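Kinderkleidung falten: der Gummibund

Liebe Leserinnen und Leser, im Januar hat Thérèse Dufour gefragt, wie man Jeans mit Gummibund faltet. Ich mache es auf dem Bett, dort habe ich genug Platz.
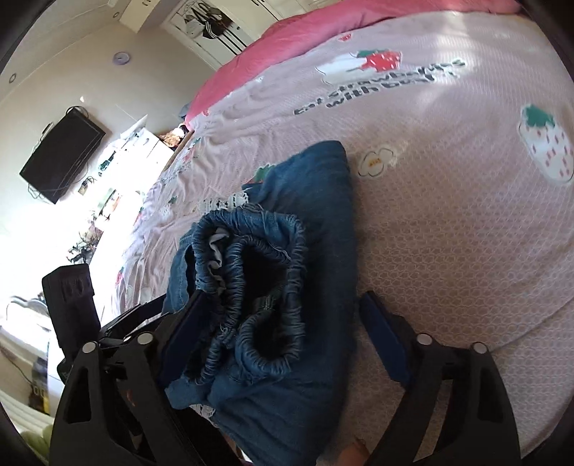 Zuerst lege ich die Beine aufeinander und streiche den Stoff glatt. Der Bund bleibt immer ein wenig kraus, man soll ihn nicht mit Kraft ziehen. Danach falte ich 2 Mal von unten nach oben. Für eine Hose braucht man so nicht mehr als 60 Sekunden.

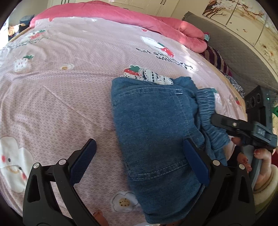

Gefalteter Jeansstoff auf dem rosa Laken mit Erdbeeren.

Colleen Pelletier, Lillstead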